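The Soft Object Clause
27th August
By Leandro Herrero

Clause 12 of the Clalleo handling standard says a compliant object shall be gripped below its midpoint and held upright. Ortuño had written it in July. Osine was the one who had to sign it.

She read it twice at the bench with the arm running. 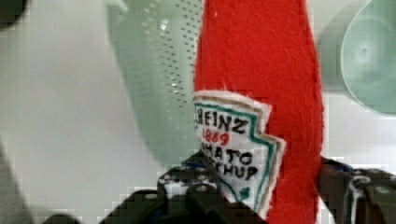

"Define midpoint," she said.

"Half the height."

"At rest, or under load? Felt deforms."

Ortuño added a note: at rest, measured before contact. Osine initialed it and moved on to Clause 13, clearances. Celta, the client, wanted 30 millimeters between the gripper and any neighboring item.

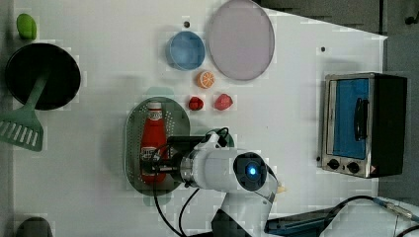
"Thirty from the fingers or thirty from the cables?"

He had not considered the cables. He crossed out "gripper" and wrote "any moving part, including cable runs." The sentence was uglier and she liked it better. Clause 14 covered labels. An operator had to be able to identify the object from the camera view while it was handled.
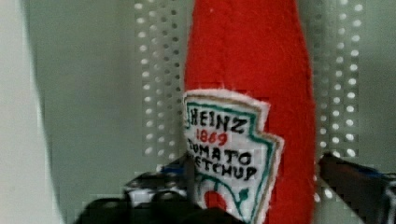

Felt ketchup bottle at the gripper, label partly in view.

"Partial text is acceptable," Ortuño read, "if the item remains unambiguous."

"Unambiguous to whom?"

"To the operator on shift."

She wrote that in herself. At six they reached the annex, which was set out as questions, and she made him read it aloud.

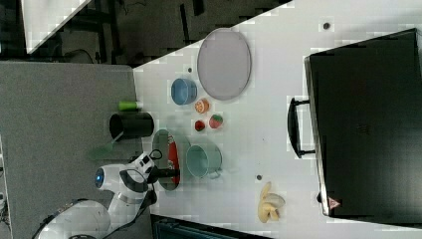 When may a person reach across the table?

Only after the arm has been stopped and the operator has confirmed the stop out loud.

"Out loud," Osine said. "Keep that." She signed the last page and asked him for Clause 15.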